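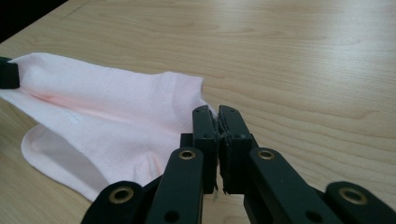 Wrist view, gripper closed at the cuff of a pink sock.

Flarine sock-handling set, README

What you have downloaded

A comparison of two sets of finger pads on the same hand-held gripper, done on socks. We picked socks after an earlier round on wooden blocks, in which both pads scored so well that the results table was of no use to anyone. Socks fixed that problem right away.

The set holds 3462 episodes. Each episode is one attempt at one short task by a person holding a gripper in each hand. Of these, 900 were recorded with the Sullero pads and the rest with the Starnitz pads. The imbalance is not a statement of preference. The Sullero pads arrived late, and then we had to find out how they were meant to be glued.

Tasks

pinch_cuff: close on the cuff of a sock lying on the table and lift it clear.
two_hand_stretch: hold one end with the left gripper, take the other end with the right, pull until more or less flat.
pair_up: bring two socks together from separate spots on the table.
fold_over: fold a sock once across its length. Success is judged generously.

Hardware

Both grippers are the same parallel-linkage design in black plastic, with brass-colored eyelets at the pivots.

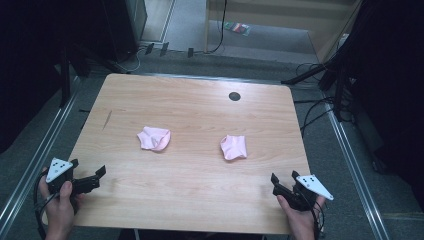 Tracking uses the dotted plates on top of each gripper, so any episode where the operator rolls a wrist too far has a gap in the pose track. We tried filling the gaps by interpolation and got a left hand that passed smoothly through the table. The gaps are now left as gaps, marked NaN, and you may interpolate at your own risk.

Three video streams come with every episode: left wrist, right wrist and head. The wrist views are the ones you want for judging contact. The head view is the one you want for working out what the operator thought they were doing.

What we found, for what it is worth

The Starnitz pads grip thin cotton well and let go of it badly. In fold_over this shows up as a sock that follows the gripper home. The Sullero pads release cleanly, sometimes before being asked. For pinch_cuff we would choose Starnitz, and for anything that ends with putting the sock down we would choose Sullero – or a longer pause before opening the hand, which helped both.

Pad wear matters more than we planned for. Edges start to fray after a few hours of use, and the pad_age field records hours since the last change. Please use it. A first analysis that ignored it proved that operators get worse with practice.

Controller replay

About 4 percent of the episodes were replayed on a pair of arms running the Grgić controller, at half speed. Replays are in the folder replay and share episode numbers with the originals. Full speed was tried in February and is not included.

Known problems

Timestamps on the head stream lag the wrist streams by 2 video frames in the early batches. The fix script is in tools and should be run once. Running it twice gives you the same problem in the other direction.

The success label was set by whoever held the grippers. Operators turn out to be forgiving of themselves, mostly toward lunch.

Sock size is not recorded. Color is, for reasons that made sense at the time.

Version notes

The current release drops a batch in which the left and right wrist streams were swapped. If your copy has a folder named batch_mirror, delete it and download again.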